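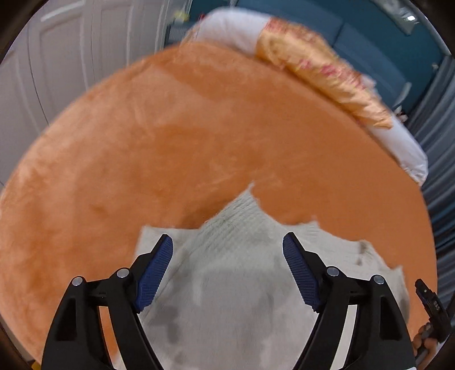

Workshop notebook, rear rack and bag mounts

July 26, 2019

Started on the Stitus rack again after lunch. The lower left strut bolt had backed out on the ride to Kuo and back, same as in March, so the threadlocker didn't fix it. Took the bolt out, cleaned it and looked at the eyelet on the frame. Threads are fine. The strut end is the problem. It was drilled a little oversize when Iestyn made the second set, and the bolt head is bearing on almost nothing at the top of the hole. Every bump lets it rock.

Put a wide stainless washer on the outside and a thin one between strut and eyelet. It sits flat now. Tightened to the usual and marked the head and the washer with a paint pen so we can see if it turns. Dagim, please look at the mark before you ride it anywhere. If the two lines don't meet, write it down here with the distance and don't just nip it up.

Heel clearance

Rebecca says her heel still brushes the right pannier when she is tired and her foot position gets sloppy. I set the bike on the stand, loaded both bags the way she had them and turned the cranks with her shoe on the pedal. With the cleat where it is, there is a gap, but it is small, and the bag bulges forward once it is full. So a measurement on an empty bag tells us very little. From now on measure with the bags packed.

Options:

Move the bag hooks back one slot. Costs nothing. Shifts weight behind the axle, which she won't like on climbs.

Change the angle of the bag by dropping the rear hook. Rhydian did this on his and it worked, but his bags have the older rail with the sliding hooks.

Longer rack. We have one from the Ostov batch, never fitted. It needs different struts.

Did the first one for now. She'll ride it over the weekend with a full load and say what she thinks. The lower hook had to come back by the same amount or the bag hangs twisted. I forgot that the first time and had to do it over.

Hook wear

Pulled the hooks off the oldest pair of bags, the ones that went up and down the Warer road all last summer. The plastic inserts are worn through on the inside of the bend on both front hooks. Rear hooks hardly touched. That agrees with what Emilian wrote in the spring, that the front hook takes the load under braking and the rear one just keeps it company. The rack tube has a polished groove where the front hook sat. I can feel it with a fingernail. It isn't deep enough to worry about, but I wrapped it with two turns of old inner tube and taped the ends.

The inserts from the spares box fit if you shave the lip. Sharp knife, thin cuts, try it often. I took too much off the first one and it rattles. It is in the tray with a piece of tape on it, good enough for a bag that stays at home.

To order: 20 inserts in the tube size we use. Ask whether they sell the ones without the lip.

Front bag bracket

The handlebar bag bracket on the touring frame has a crack starting at the lower cable hole. It's a hairline, easy to miss with dirt on it. I found it only when I wiped the bracket down to refit the cable. That bracket has done 1,000 miles, most of it on rough surfaces with a camera and a full water bottle in the bag, so I am not very surprised. It is off the bike and should stay off. Please nobody put it back on "just for the shops."

Fitted the spare. The spare needs the brake cable to go over the top instead of behind, and the front brake felt heavy after I did it. Rerouted with a bigger loop and it's better. The housing is at the limit of its length with the bars turned full left. If we keep this bracket I'd like to recable the front brake with a longer piece. Not urgent, but before any trip that has descents in it.

Stove bottle cage

Rhydian wants the fuel bottle under the down tube, away from the food. I agree with that. The cage bolts there are short and the bottle is heavier than a water bottle, so I used longer bolts and a strap around the bottle and the tube. Weighed the bottle filled to the line with the pump in it: 625 grams. The strap slipped on the paint until I put a strip of rubber under it.

Check that the front tire clears the bottle with the fork compressed. It does on the stand. I haven't tried it with a rider standing up on the pedals and the front brake on, and I would like to see that before it gets called finished. Also the cage collects mud there. The threads of the cap need to be kept clean or the pump won't seal, so the cap goes in a bag or a cut-down sock with an elastic band.

Tent pole holder

Iestyn's idea of carrying the poles along the top tube, in two strips of webbing. Tried it with the poles from the green tent. They stick out past the seat post and I caught my knee on them twice getting off. They also rub the paint at the head tube end. Back to putting them across the rack on top of the bags, under the dry sack. If someone wants to cut down a set with shorter sections I'd try it again, but not with these.

Dry sack seams

The orange one leaks. Filled it with water, hung it from the hook by the door and let it drip into the bucket. Wet along the bottom seam, maybe a hand's width from the corner. The tape has lifted there. Scrubbed it with alcohol, let it dry, and painted seam sealer on the inside. It needs to sit until tomorrow, so please leave it turned inside out and don't fold it. The other sacks held.

Dagim asked whether it makes sense to keep repairing them. The coating on the orange one is going sticky along the roll as well. I'd say one more season for clothes that are already in a second bag, and nothing for the sleeping bags.

Loading test

Last job of the day. Packed Dagim's bike as for a week away and rode it round the block, then up the hill behind the station. The front end wanders at low speed. On the flat at normal speed it's fine. I swapped the tools and the spare tire from the top of the rack to the bottom of the left front bag and put the food in the right one. Much steadier. It wanted a little more weight on the right after that, so I moved the lock over.

This is more or less what Emilian told us to do at the beginning. Heavy things low and forward, light things high and back. We drift away from it because the rack top is easy to reach.

Shimmy with hands off the bars is still there coming down the hill. I didn't go looking for it for long. Headset has no play. Wheel bearings fine. I want to try it with the rack bag taken off completely before changing anything else.

Left open

Paint marks on the Stitus strut bolts, check after the next ride. Dagim.

Heel clearance report, then decide on the Ostov rack. Rebecca.

Longer front brake housing. Me, when the order comes.

Cracked bracket is on the shelf over the vise. Iestyn wants to see it before it goes in the scrap.

Repeat the downhill with no rack bag. Whoever is free, but take the same hill and the same tire pressures, and write the pressures down this time.

The 5 mm key is missing from the long set again. I used the multi-tool all afternoon and it doesn't reach the inner strut bolt on the right side, so that one is only as tight as I could get it at an angle. Needs doing properly before the bike goes out.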